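We use cookies to remember your preferences. Accept all | Manage settings

Reusing Shipping Boxes: A Look-Over Checklist, With Comments

By Adesuwa Nwachukwu
21 September 2019

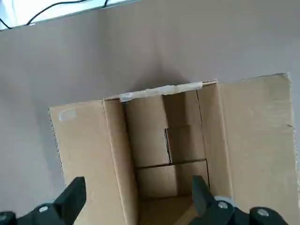
I have been packing for the Poltalley swap shelf long enough to have strong feelings about cardboard, and I've been asked (kindly, more than once) to write down what I check before a used box goes out again. It takes me two minutes a box, and I would much rather you spent four than skipped it. Start with the box open on a clear surface, all the flaps you can manage turned outward and down, so you can get your eyes and your hands right inside. Plain tan boxes like this one are my favorites to reuse, as there is no old printing to confuse the carrier, but look at the far rim and you'll find a strip of old packing tape still hanging on, crumpled and bunched up at its left end, and that has to be dealt with before any new tape goes near it.

1. Old tape - REMOVE OR TRIM
Peel slowly and keep the strip low against the board. If the top layer of paper starts coming away with it, stop and cut the tape there with scissors. I know it looks untidy. A neat stub of old tape does no harm, but a crumpled one leaves a gap under the new strip, and you'll feel it lift under your thumb.

2. Labels and label leftovers - REMOVE OR COVER
The left flap on my box has a little pale rectangle near its upper corner, either tape or what remained of a label. A patch that size can stay if it's flat. Anything with a name, an address or a barcode comes off or gets covered completely, please, even half a barcode. We had a parcel for Ganine travel all the way back to Zerow last December on the strength of an old sticker, and the poor woman waiting for her lampshade was very gracious about it.

3. Flap edges - CHECK BOTH SIDES
Run a finger along every edge. There's a small dark notch or tear on the right edge of the right flap, and I would pass it with a strip of tape folded over the spot. If a tear is longer than your thumb, or gets anywhere near the fold, the box goes to recycling.

4. Creases and scuffs - PASS IF SHALLOW
Scuffs are only looks, and I've never minded them. Creases want a press with the flat of your hand: firm is fine, spongy is a no. Pay the corners special attention, as they carry the weight when boxes are stacked.

5. Fold lines - WORK EACH FLAP TWICE
Open and close each flap two times, gently. You're feeling for a hinge that has gone soft like cloth. If just one has gone, I'll still use the box for cushions or knitting wool, taped along the full length of the fold.

6. Bottom seam - TURN IT OVER
Everybody forgets this one, me included. Whatever the old tape looks like, I put a fresh strip down the middle and one across each end. Then set the box upright and press down inside with both palms.

7. Inside - LOOK, FEEL, SNIFF
Crumbs, grit, staples, stray packing bits - tip them out. Damp board feels cool and a bit leathery. If you smell mildew, don't try airing the box, just let it go.

8. Weight - 40 POUNDS AT MOST
And 14 for anything with a mended flap, which is my own rule and I'm fond of it. Books go in small boxes, always. Mr. Nwankwo's encyclopedias taught us all that, and his back has since recovered.

Sign-off
Pencil your initials and a P (pass), M (mended) or R (recycle) on the bottom, small enough that the next person can rub it out. Mended boxes go on the lower shelf, heaviest board at the back. The tape guns live in the drawer under the scale, and please, blades in.

Get our packing tips by email. Join 1,829 subscribers. Enter your email address | Sign up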